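3 dic 2022

**1/** Abro hilo sobre el parque solar de Dasach, que esta semana ha recibido el permiso de conexión a la red. Lo promueve Zellero y lleva en tramitación más tiempo del que se tardará en construirlo. Van datos, calendario y lo que sigue pendiente.

**2/** La potencia autorizada es de 100 MW en el punto de evacuación. La solicitud inicial pedía 120. El recorte viene de la subestación, que no admite más sin cambiar un transformador, y ese cambio no está en la planificación vigente.

**3/** Zellero podía esperar a la siguiente revisión o aceptar lo que había. Ha aceptado. En el expediente consta que se reserva el derecho a pedir la ampliación más adelante, con otro trámite ambiental si ocupa suelo nuevo.

**4/** Horas equivalentes previstas: 1.762 al año. Es la cifra de la memoria técnica, con seguidores a un eje. La versión de octubre manejaba otra distribución de las filas, más apretada, y se cambió por las sombras de primera hora en la parte este.

**5/** Sobre las parcelas: el trazado afecta a 2.211 según la relación de bienes publicada. Muchas son servidumbres de paso de la línea y no ocupación de paneles. Conviene mirar la columna correcta antes de alarmarse. La ocupación permanente va en el anexo segundo; la temporal, en el tercero.

**6/** La línea de evacuación es lo que más alegaciones ha recibido. El tramo final irá enterrado, desde el cruce con la carretera hasta la subestación. El resto sigue siendo aéreo. Los vecinos del lado norte pedían enterrarla entera y la respuesta ha sido que no, por coste y por el paso del barranco.

**7/** Me preguntáis por las baterías. El proyecto las menciona, pero no entran en esta autorización. Hay una plataforma reservada junto al edificio de control y poco más. Quien diga que Dasach nace con almacenamiento se está adelantando.

**8/** El suministro de las estructuras se lo ha llevado Petchrat. El contrato incluye el hincado de prueba, que se hará antes de cerrar el diseño de los perfiles. En la zona baja hay arcilla y el estudio geotécnico recomienda más profundidad que arriba.
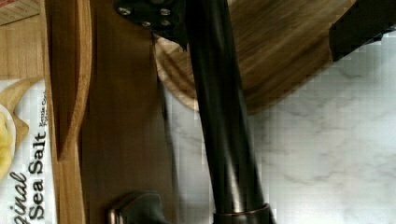 ## Segunda parte: obra, agua y empleo

**9/** Calendario que maneja la empresa: primero accesos y vallado, luego zanjas, después hincado y montaje. La subestación elevadora va en paralelo. No hay fecha de energización publicada, solo un plazo máximo fijado por el propio permiso.

**10/** El acceso de camiones será por la pista del oeste. La del pueblo queda para vehículos ligeros. Esto se incluyó tras las alegaciones y figura como condición, de modo que si veis camiones por la calle principal se puede reclamar.

**11/** Agua: la limpieza de paneles se hará en seco salvo episodios de polvo. Cuando haga falta agua, irá en cisterna. No se ha pedido concesión de pozo, que era una de las dudas que más se repitieron en la reunión informativa.

**12/** En esa reunión habló Zsolt Vincze, jefe de proyecto. Dijo que la contratación local se haría a través de las subcontratas y que no iba a dar un número que luego no pudiera cumplir. Lo dejo tal cual porque se ha citado de otras maneras.

**13/** Para la fase de operación la plantilla será pequeña. Control remoto, una brigada de mantenimiento compartida con otras plantas y contratos sueltos de desbroce. El desbroce se quiere hacer con ovejas en las parcelas donde el vallado lo permita.

**14/** Fauna: franja sin paneles junto al arroyo, parada de obra durante la cría y seguimiento de aves los primeros años. Los informes del seguimiento tienen que ser públicos. Cuando salga el primero lo enlazo.

**15/** Alguien me ha comparado este parque con el de Totley. Son casos distintos. Allí se vendía la producción con un contrato a largo plazo firmado antes de la obra; en Dasach, de momento, no se ha anunciado comprador. Puede que salga a mercado o que se firme durante la construcción.

**16/** Pendiente a día de hoy: licencia municipal de obra, acuerdo con los propietarios de la línea aérea que no han firmado y cierre de la financiación. Si no hay acuerdo con los propietarios, se va a expropiación, y eso alarga los plazos.

**17/** La documentación se puede consultar en el ayuntamiento pidiendo cita. El anexo de planos pesa mucho y en la web se abre mal, así que es mejor verlo en papel.

**18/** Corrección al 5: la ocupación temporal también incluye las zonas de acopio, que están en el anexo cuarto. Gracias a quien me lo ha avisado.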